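Search this blog
Search
Type and hit enter

The Lid Question

Reading time: 7 minutes

29th August, and I have spent the best part of it thinking about lids.

I didn't set out to. I set out to find something to put half an onion in. This is how most of my large domestic projects begin, with a small vegetable and a cupboard I've been avoiding. I opened the door, and the cupboard, which had clearly been waiting for its moment, gave me everything it had. A lunchbox on the foot. A sieve. Then a slow, rather graceful slide of lids, one after another, like penguins going off a shelf of ice.

The onion went in a mug with a saucer on top, where it still is.

I should explain that we moved to Drorville in July, and that the kitchen things were packed by me, at speed, at the end of a very long day, on the principle that plastic doesn't break. So it all went into bin bags. The glasses got newspaper and a box with an arrow on it. The tubs got thrown in a sack and driven across town with a lamp on top of them. At the other end I emptied the sack straight into the low cupboard beside the cooker, shut the door with my hip and told myself it was temporary, a word I also used about the curtains in our last place, which were up for 12 years.

I rang Ngozi Tijani, because she has a tidy kitchen and I wanted either advice or sympathy. She offered advice. "Get the lot out," she said, "marry them up, and anything single goes." I said that seemed harsh on the singles. She said she had a train to catch.

So, the lot came out. It took up most of the table and one of the chairs. I'd like to report that I recognised it all, but a good third of it was news to me. There was a tub that had once held coleslaw, from a catering firm, from a christening. There was a lunchbox with a child's name on it, and we don't have the child. There was one very good dish by Rawashdeh, bought new, by me, with money, and naturally that was the one without a lid.

I have theories about where lids go. The popular one is that people take a tub home from your house with a slice of something in it and bring back the bottom half only, months later, washed and looking pleased with itself. I believe this accounts for some. It doesn't account for the fact that I had far more lids than tubs. Nobody I know is borrowing bases. You can't send somebody home with curry in a base, I mean you can, but they'd want the top as well. And yet there they were, lid after lid, all fitting something I no longer own and can't remember owning.

The blue ones are the worst. At some point in my life I evidently decided that lids should be blue, and I've bought them blue ever since, in every size going, so that no two match and they all look as if they ought to. You pick one up full of hope. You press down one side and the other comes up. You press down the other side and the first comes up. You say something you wouldn't want the neighbours to hear, and the neighbours here are very close.

Marrying up took until lunch. There's a technique to it, which I offer free of charge: do the round ones first. A round lid either fits or it doesn't, and it can't be the wrong way round. Ovals will let you believe in them for ages. Rectangles with rounded corners are just ovals with ideas. By the time I got to those I was holding things up against each other at arm's length and squinting, like somebody choosing paint.

Then there was the matter of where the survivors would live. I was not putting them back in the low cupboard. I'd bought a shelf for this, one of those wire grid affairs that stands on the worktop or inside a cupboard and gives you a second storey. It came from Pateo, the shop by the roundabout that sells plant pots and, for reasons of its own, duvets. I'd wanted the wider one but they only had the one out on display and the man wouldn't part with it.

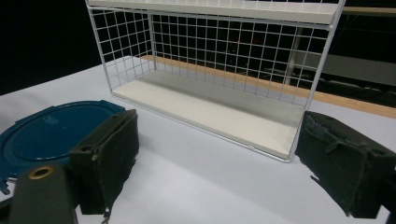
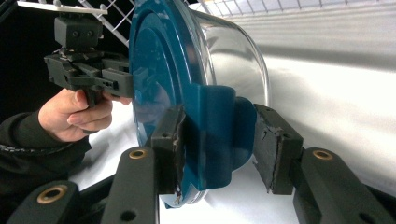

Najwa Majali came round at 3, in theory to return a drill. She stood in the doorway with it for a while, taking things in, and then put the drill down and sat in the only chair that didn't have Tupperware on it. (I call it all Tupperware. I doubt any of it is. My mother called it all Tupperware too, including the ice cream tubs, and including one that was a biscuit tin.)

Najwa's view is that lids should be stored on their tubs, full stop. Lid on, tub shut, tub on shelf. You never lose one and you never have to look. It's a good system and it has one drawback, namely that you are then storing a great deal of air. I pay rent on this kitchen. I'm not giving up half a cupboard to keep air in.

My view, or the view I had until that afternoon, is that tubs should be nested inside one another with the lids stood up alongside, like records. This is the method in the magazines. In the magazines there are 12 tubs, all alike, and the person who owns them also has a bowl of lemons. With mine, the nesting goes well for a moment, and then you reach one that's tall and thin, and another that's the same size as the one before it, and they either won't go in or they go in and can't be got out again by any means known to science. As for the lids like records, they stand up nicely until you take one, and then they all lie down.

We argued this through over a pot of tea and most of a packet of Cludine biscuits, the oaty ones. Najwa kept putting lids on things as she talked. I kept taking them off. At one stage I believe we were working on the same tub.

The compromise, as with most compromises, satisfies no one and has been in place ever since. The ones I use all the time live with their lids on. That's the one for leftover rice, the one for cheese, and the one that goes to work with me and comes home smelling of whatever it was. The rest are nested as best they'll go, and their lids are in an old washing-up bowl, flat, in a heap. I know a heap isn't a system. But it's a heap in a bowl, and I can lift the bowl out and put it on the table and go through it sitting down. I recommend sitting down. Most of my bad temper in kitchens has come from crouching.

That left the singles. Ngozi had said anything single goes, and I'd agreed with her on the phone in the way you agree with people who have trains to catch. There were 21 lids with nothing under them. I put them in a bag for recycling and put the bag by the back door. Then I took 2 out again, one because it would do under a plant pot and one because I had a strong feeling about it. I couldn't tell you what the feeling was. It just seemed like a lid with somewhere to be.

Bases without lids were fewer and I was softer on them. A base is at least a bowl. The Rawashdeh dish has gone in with the serving things, where it can hold crisps and nobody need know it was ever meant for better. The christening coleslaw tub has pegs in it. The child's lunchbox I've put to one side, in case the child turns up.

I will say the cupboard looks marvellous. I've opened it several times this evening just to have a look, and called my husband in to have a look as well. He said "oh yes," and then asked where the sieve was. The sieve was on the chair. There is currently no place for the sieve. The sieve was never properly considered at any point in the process, and I'm afraid it's gone on top of the fridge with the salad spinner and the drill, Najwa having gone home without one of the two things she came about. The other thing was her casserole dish. I've had it since we moved in.

It has a lid, I've checked, and I'm taking both halves round to her tomorrow, before one of them gets ideas.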